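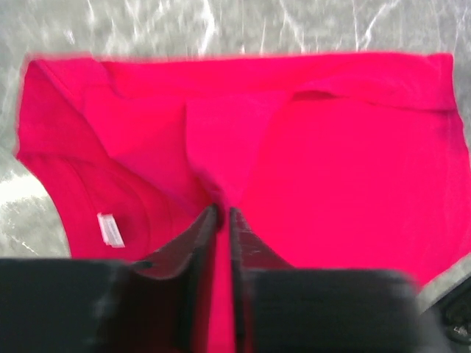

Photo: Felden Laundry & Folding

About us

Felden is a small laundry and folding service in the town of Zorkum. We began with one washing machine and 10 customers — today we wash for 96 households and two guest houses.

We receive clothes until 5 in the afternoon. Shirts, towels and bed sheets are the most of our work.
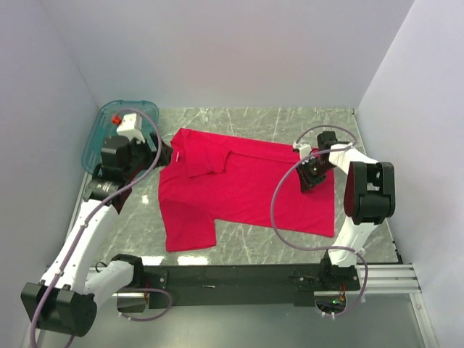

Folding is the part which our customers notice first, so we take time for it. Every T-shirt is spread on the table before it is folded, like the red one on the gray marble pattern. We read the small white label when we are not sure about the fabric. Delicate pieces we keep apart — please tell us about them when you bring your bag.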